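Pressemitteilung

Deckel drauf, Becher weg: Gaslow räumt die Kaffeetheke auf (und ich darf endlich davon erzählen)

Grorkance, im Januar. So, jetzt ist es raus: Ab Dienstag läuft in unserem Café Gaslow der Kaffee zum Mitnehmen anders als bisher, und weil ich den Laden führe und seit Wochen von nichts anderem rede, schreibe ich diese Mitteilung einfach selbst. Ich bin Faustine Fleury, ich koche hier Kaffee, ich wische hier Tische, und ich habe im letzten Jahr mehr Einwegbecher von unserer Theke gesammelt, als mir lieb ist. 2.325 Stück waren es allein im Dezember! Die Zahl kommt aus unserer Bestellliste, ich habe sie dreimal nachgerechnet und war jedes Mal ein bisschen erschrocken.

Wer uns kennt, kennt das Problem. Morgens um sieben ist die Fläche noch blank, um halb neun stehen und liegen die Pappbecher kreuz und quer, der Zucker ist in der falschen Ecke und jemand sucht einen Deckel. Dann komme ich mit dem Lappen, und zehn Minuten später geht alles von vorne los. (Ich mag unsere Stammgäste wirklich sehr, das muss hier einmal stehen.) 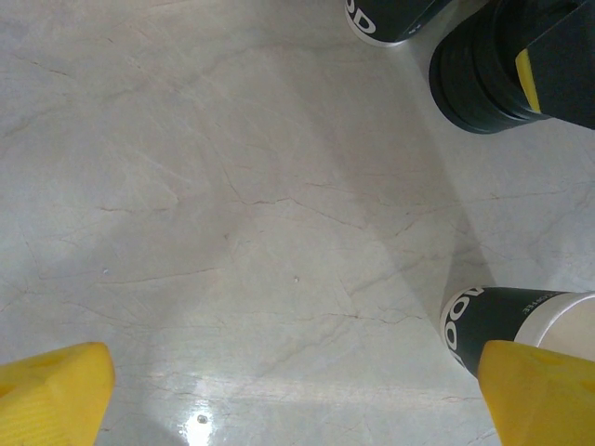 Dunkelgrüne Pappbecher auf der hell marmorierten Fläche.

Grün und Weiß bleiben übrigens! Ich wurde das in den letzten Tagen ständig gefragt, an der Theke, beim Bäcker, sogar beim Zahnarzt. Ja, es gibt weiterhin Pappbecher bei uns, für alle, die spontan vorbeikommen und nichts dabeihaben. Sie stehen künftig aber hinter der Theke und werden von uns ausgegeben. Vorne auf der Fläche bleibt Platz zum Abstellen, Umrühren und für das eine Gespräch, das man vor der Arbeit noch führen wollte.

Neu ist die Becherrückgabe mit dem schönen Namen Stumov, den meine Schwester beim Scrabble erfunden hat und den ich nicht mehr losgeworden bin. Stumov ist im Grunde ein Regal mit drei Fächern: eins für leere Pappbecher, eins für Deckel und eins für die Mehrwegbecher, die wir ab sofort gegen 2 Euro Pfand herausgeben. Gebaut hat es die Tischlerei Drummond zwei Straßen weiter, aus Eiche, geölt, und so schmal, dass man mit dem Kinderwagen noch daran vorbeikommt. Das war mir wichtig, wir haben es vorher mit einem Wäscheständer ausprobiert und sind zweimal hängen geblieben.

Ein paar Worte zu den Deckeln, denn an denen haben wir am längsten herumprobiert. Ich wollte etwas, das man mit einer Hand zubekommt und das in der Straßenbahn nicht gleich über den Mantel läuft. Wir haben 49 Stammgäste gebeten, verschiedene Modelle eine Woche lang mitzunehmen, und die Rückmeldungen waren, sagen wir, lebhaft. Die einen schwören auf den einfachen Steckdeckel, die anderen wollen unbedingt etwas zum Verschließen. Mein Favorit ist nach wie vor der runde schwarze, der sieht auch nach was aus.

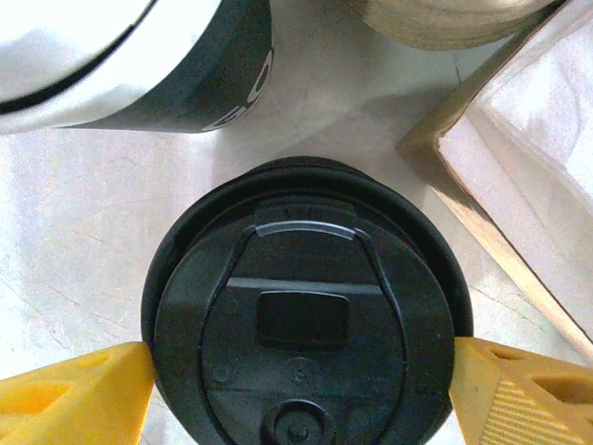
Faustine Fleury solle bitte bloß nicht wieder die ganz flachen Deckel bestellen, schrieb uns Jolanda auf ihren Rückmeldezettel, die bekomme man mit Handschuhen nicht auf, und im Winter trinke sie ihren Kaffee nun einmal draußen. Notiert, Jolanda! Die flachen sind gestrichen.

Spülen werden wir die Mehrwegbecher im Haus, jeden Nachmittag ab 15 Uhr, wenn es ruhiger wird. 868 Becher liegen im Lager bereit, das sollte auch für den Markttag reichen. Wer seinen eigenen Becher mitbringt, bekommt ihn selbstverständlich weiter gefüllt, bitte nur sauber und ohne Teereste von gestern.
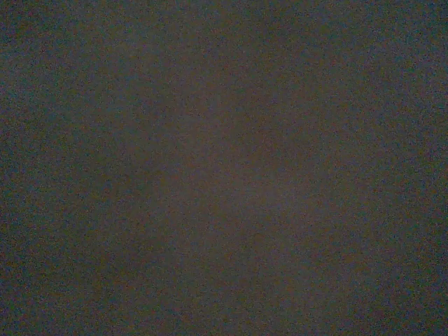 Zur Eröffnung des neuen Regals gibt es am Dienstag ab 8 Uhr Filterkaffee aufs Haus, solange die Kanne reicht, und dazu den Nusskuchen, den ich sonst nur zu Geburtstagen backe. Auch die Wand hinter dem Regal bekommt noch Farbe, und über den Ton diskutieren wir seit Wochen. Ich bin für ein gedämpftes Anthrazit, das ins Bräunliche geht und ganz fein gesprenkelt ist, so wie auf dem letzten Bild, meine Schwester will Senfgelb. Wer vorbeikommt, darf abstimmen, Zettel liegen an der Kasse.

Vertreterinnen und Vertreter der Presse sind herzlich eingeladen, bitte kurz vorher im Café Bescheid geben, damit ich genug Kuchen aufschneide.

Kontakt: Faustine Fleury, Café Gaslow, Grorkance. Am besten erreichbar nach 14 Uhr, vorher habe ich die Hände voll.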